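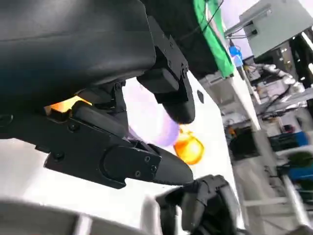
What do you look for first when you buy an old comics digest? The spine. If the spine has let go, the middle pages are usually loose, and a loose page in a digest is a page that somebody has already lost or is about to.

I've been collecting the small ones since February, mostly humor, mostly from the seventies. I have the full-size magazines too, but those get written about plenty. The digests were the ones sold by the register at the grocery store, printed on the cheapest paper the publisher could find, and meant to be read in the back seat and left there. Mine were left there. The ones I'm buying now belonged to other kids.

The best source near me is Manolakis, a used book store out past the rail yard. They keep the digests in a low wooden rack under the westerns, unsorted, and the price is penciled inside the front cover. The pencil matters. Another shop I used to go to puts a sticker on the cover itself, and those stickers take the ink with them when they come off. I've tried a hair dryer on low and it works on coated covers. It does not work on the uncoated ones, and I have a ruined sailor gag book to show for it.

On Friday I came home with a stack. The one I wanted to write about is a Clundurstead Laff Parade, the summer issue. Clundurstead was a small outfit that bought up gag panels from all over, shrank them to fit, and ran 2 to a page with a short joke along the bottom. The jokes along the bottom are terrible. The panels are better than you'd expect, and some of them are very well drawn. There is one of a man trying to return a canoe to a department store where the clerk's face is done in maybe five lines, and I keep going back to it.

The issue runs 175 pages if you count the ads, and I do count the ads. The inside front cover is for a mail-order company selling stamps on approval, 1000 different for a dollar. I sent away for one of those when I was nine. The stamps came in a glassine envelope, along with a second envelope of nicer stamps that you were supposed to either pay for or mail back. I did neither, and my mother got a letter. She made me write the apology myself.

The back cover is for the Pikport, a plastic camera case that also held your sandwich. I had never heard of it and can't find anyone who owned one. The ad shows a family at a lookout, all of them with Pikports. If you had one, leave a comment. I'd like to know if the sandwich side kept crumbs out of the camera side.

A few notes on the inside, for anyone who has this issue and wants to compare. My copy has the golf section printed twice, once in its proper place and again where the office section should be. The table of contents lists the office section, so it was supposed to be there. I don't know if this was the whole run or one bad batch at the bindery. The puzzle page has been filled in with ballpoint, pressed hard enough that you can feel it on the other side. Whoever did it got the maze and gave up on the crossword after "wharf."

The color insert is missing, or there never was one. The cover says "with full color fun," which could mean the insert or could just mean the cover.

As for storage, I use Clilance sleeves, the short ones. They're made for postcards, but a digest fits if it isn't swollen from damp. I tried the comic-size bags first and the digests slid around in them and got their corners bent. I stand them upright in a shoebox with a piece of cardboard at each end. The smell does not go away. I've read that baking soda in the box helps, and I've had an open dish in there for a month and can't tell any difference.

I still need the winter issue of Laff Parade and any of the fishing specials. I would take either one with a bad cover as long as the pages are all there. I have a spare copy of the spring issue to trade, with a clean puzzle page and a small tear at the staple.

Next time I'll scan the canoe panel, if I can do it without pressing the spine flat.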